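How to Buy a Robot Arm (Bring More Than Pocket Money)

Let's say your school wants a robot arm to help wash up in the science room. Good idea! You save up, buy the arm, open the box and find... an arm. It has no hand. It has no table. It certainly has no idea what a plate is.

Welcome to the wonderful world of Planning for Equipment, where the thing you want is only the first line on the shopping list.

Tihomir Lazarević plans robot workrooms for a company called Grultance. His last shopping list had 34 lines on it. Only 2 of them were robots. The rest were things like cables, bolts, bins, racks and trays, plus a table big enough to hold everything. "The bins were the easy part," he says. "I spent six weeks choosing the table."

Look at the work going on in these pictures, and see how much of it would never come in the robot's box.

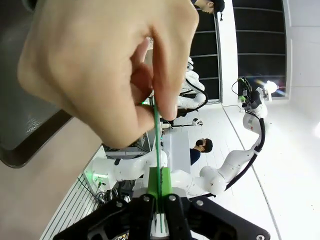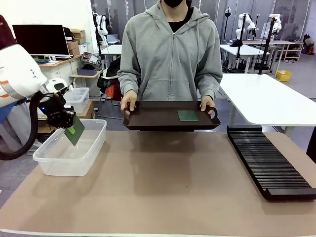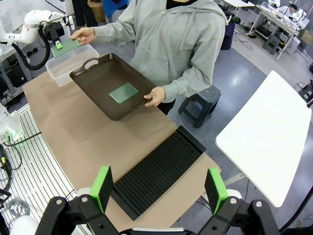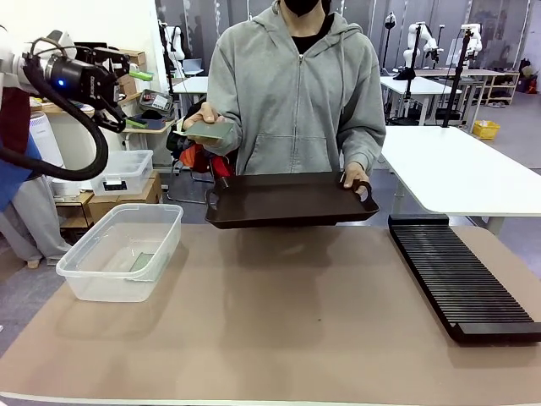 Green pieces of different sizes, black grippers, and people lending a hand. In the second, third and fourth pictures, find the tray, the clear container and the long black rack.

So how do you plan? Grown-ups start with a budget, a list of what you need and what each thing costs. Then they make a second list called "what we forgot." The second list is usually longer.

Try these questions before you spend a penny:

What will the robot pick up? A hand, or gripper, that is good with thin, flat things may be hopeless with a melon.

Where will everything go? An arm needs room to swing. So do your elbows.

What might break? Buy 2 of anything small. Vasilis Kelmendi, who looks after the money at Grultance, calls this wasteful every year until August, when something small breaks.

Who will help? People need to be paid too, and they expect lunch. Robots skip lunch, but they do like electricity, and somebody gets the bill.

Your turn! Pick a chore you can't stand and write a shopping list for a robot that could do it. Then ask a friend to spot what you left out. (Did you remember the table?)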